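Notes from the Landis Street Tasting Circle
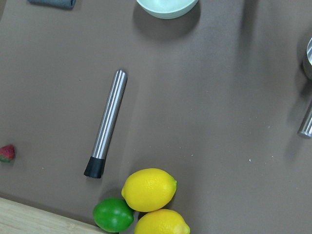

Issue 39

The Circle has now concluded its May programme, which was devoted to garden mint and its neglected relations. Members grew five varieties from cuttings supplied by Lilian Chege, whose plot at Langat remains the most productive in the district.

Wycliffe Minja presented a paper on colour and flavour loss in dried leaf – a subject on which opinion was divided. It is my own view that apple mint does not repay the labour of drying, and I have asked that this be recorded.

Cuttings are available at the side gate until the end of the month. Recipients are asked to return their pots and to keep spearmint well apart from peppermint.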